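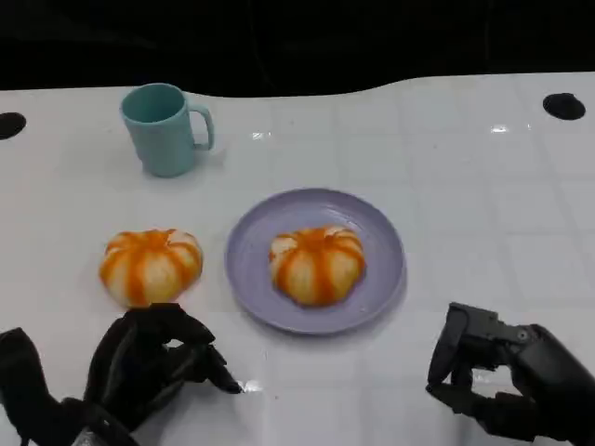

October, the day of the left hand

Print this entry | E-mail this entry

Farnus had its first proper fault today, and I was the one holding the stop button, which I pressed beautifully and far too late.

The job is pumpkins on a plate. Striped ones, toy, orange and cream, picked up off the table and set down on the lavender dish, then taken off again, until either the robot learns something or I do. We had 164 runs on the sheet when I came in and I was feeling smug about it. I had even brought a decent sandwich.

At run 22 of the morning the left hand closed on its pumpkin, lifted it, and kept closing. The fingers are supposed to back off at a limit. Gerardo set the limit himself and is proud of it. The hand had evidently not been introduced to the limit. It squeezed until the pumpkin shot out sideways and went off the table in the direction of my shin, and then it went on squeezing nothing, with great determination, while the motor made a noise like a blender full of gravel.

I hit the stop. Gualtiero says it took me four seconds. I say it was two, and that he was eating at the time.

We pulled the log. The left wrist sensor had frozen on one reading at start-up and repeated it all morning, so as far as the controller knew it was gripping air and ought to try harder. The right hand was fine. The right hand is always fine, and I have begun to resent it slightly on the left one's behalf.

After lunch we went back to it at a crawl, speed down to 60 percent, then 52 when I lost my nerve. Mug at the back, dish in the middle, a pumpkin on either side, my palm flat on the button the whole time like a game show contestant.
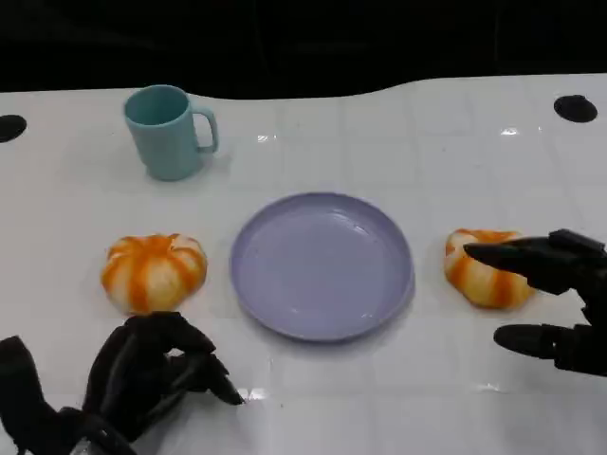
Analyn Tan wants the hands locked out until there is a check that refuses to start on a frozen sensor, and she said so twice, the second time in writing. A toy pumpkin is one thing, her note went, but next month Prenport expects us to be handing objects to people, and people have fingers too.

She's right and I told her so, with less grace than I'd like to record. I should have locked it out myself before lunch – I wanted the numbers. So the hands are tagged off, Gerardo is writing the check, and Flekotden are sending a new sensor, at a speed they describe as priority.

Shin has a small bruise. Wrote it in the incident book under "projectile, vegetable."

Search this diary Go
Contact | Copyright Lovely Salazar | Back to top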